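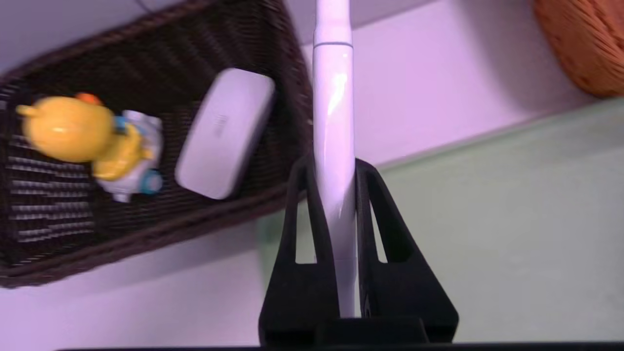 What do people build at Dustine Workshop?

Mostly robot arms small enough to sit on a kitchen table, along with the grippers, stands and wiring that make them useful. Members design and assemble them here or at home, and a good number do a bit of both.

About Dustine Workshop
3 min read

We started with a single bench and one arm that shook whenever it reached past its own base. It took most of a winter to find out that the shoulder bracket was flexing, and by then four of us were hooked. We moved into the old Jolham building the following December (the heating came later!) and now have 1,569 square feet, with electronics along the north wall and printing in the back room where the noise bothers fewer people.

Dustine is a shared workshop and a small school. Anyone can join. We have members who write software all day and had never held a hex key, and members who can rebuild a lawn mower engine but had never typed a line of code, and it's a real pleasure to watch those two kinds of people end up at the same bench.

What we teach

Our main course is First Arm. It runs six evenings, and you leave with a working arm that you built yourself and can take home. The first two evenings are all mechanical: bearings, belts, getting screws tight without stripping the plastic. Then come motors and wiring, then the control board, then the gripper, which gets an evening to itself and could easily fill three.

We love grippers here. Picking things up sounds like the easy part until you try it with ordinary household stuff, where everything is a different shape and half of it is shiny or round. Should the fingers be stiff or springy? How hard can you squeeze before the part slides out sideways? Every course group comes up with a finger shape we haven't seen before, and the good ones go into our shared files so the next group can print them and argue about them.

Second Arm is for people who want to put a camera near the wrist and start recording their own practice runs. You'll need to be comfortable with a little Python, or come along to the help hour at 5 p.m. before class until you are.

The Zekov bench

Our open design is called Zekov. It's a desktop arm made from printed parts and off-the-shelf motors, now on its sixth version, and the drawings are free to members and former students. Version four had a lovely slim forearm that cracked on almost everybody. Version six is chunkier and we're very fond of it. If you change something, please send us the file, even if it's only a better cable clip. We have gone through a lot of cable clips.

Ostermann Room

The Ostermann Room is our quiet space for long test runs. Members can book a table and set up a task, leave their layout in place overnight, and pick up where they stopped. Please label your power supplies. Emergency stop buttons stay within reach of whoever is running the arm, and hair and sleeves get tied back, in here and everywhere else.

Visiting

Come and look around on any open evening, from 6 p.m. Bring a broken project if you have one. Closed shoes, please, and kids are welcome with an adult. Parking is behind the building, through the second gate.

Recent from the workshop
Zekov version 6: the wrist, redrawn
Printing fingers that don't split along the layers
1,000 grasps on one set of belts
First Arm: what to bring on the first evening

Contact | Membership | © Dustine Workshop | Back to top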